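Toma pilot at the Mundutthorpe site: progress report to the Brerner fund, second period

You asked for a frank account of where the money has gone and what has changed for the people doing the work. The short answer is that the money has gone mostly on staff time, and what has changed so far is mainly the staff's day.

The plan we submitted said that kitchen and break room chores would be shown to the system by our own employees, using hand-held grippers, and that a Toma arm would then take over the simplest of them. Nondura supplies the grippers and the software. We supply the hands. By the end of September we had recorded 615 demonstrations that passed Nondura's checks. Another 400 were rejected, most of them for moving too fast or for losing track of the object. I was not told in advance that a rejected recording still costs us the same minutes as a good one, and I would like that reflected in the next budget.

The microwave task has taken more of this period than anything else. It covers opening the door, putting an item on the turntable or taking one out, and closing the door again. A person does this without thinking. Done with a gripper, it needs a careful approach to the door, a second approach to the item, and a good deal of patience.
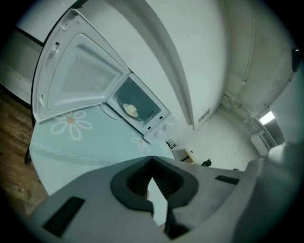
Photo: Mundutthorpe site team. Microwave task, door open, small hat-shaped object on the turntable.

The small objects are stand-ins. Nondura prefers them to real food for now, and I see the point as far as cleaning goes. I don't see how we get from there to a bowl of soup, and the supplier's answer when I asked was that it would be "a later phase." There is no later phase in the agreement I signed.

On results: in the last trial of the period the arm tried the full microwave task 72 times. It finished a little over half of them without someone stepping in. Closing the door was the weak point. Nondura calls this good progress, and compared with the first trial it is. Compared with a person on a coffee break, it isn't close.

The effect on staff is harder to put in a table. Four people have been trained on the grippers. Two of them like the work and say it is a welcome change from the serving line. The other two complain of sore wrists after a long session, so we now stop at 45 minutes and swap. The swap has helped, but it also means the serving line is short one person most mornings, and the colleagues left there have noticed. They were told the project would take chores off them. At present it adds some.

There is also the question people ask me in the hallway, whether they are training their own replacement. Your program notes say the aim is to "free up staff for higher-value tasks." I have repeated that line once and will not do so again until someone can name the tasks. What I have told them is that no hours will be cut during the pilot – that much is in writing.

Spending is within the approved amount, though only because the second arm has not been delivered. Staff hours are over plan.

For the next period we intend to keep recording the microwave task, with more attention to closing the door, and to put off the dishwasher task entirely. I ask the fund for 2 things: payment for rejected recordings at the same rate as accepted ones, and a written statement from Nondura of what the arm is expected to do unaided by the end of the grant. Without the second I can't tell you whether we are on schedule, and I doubt they can either.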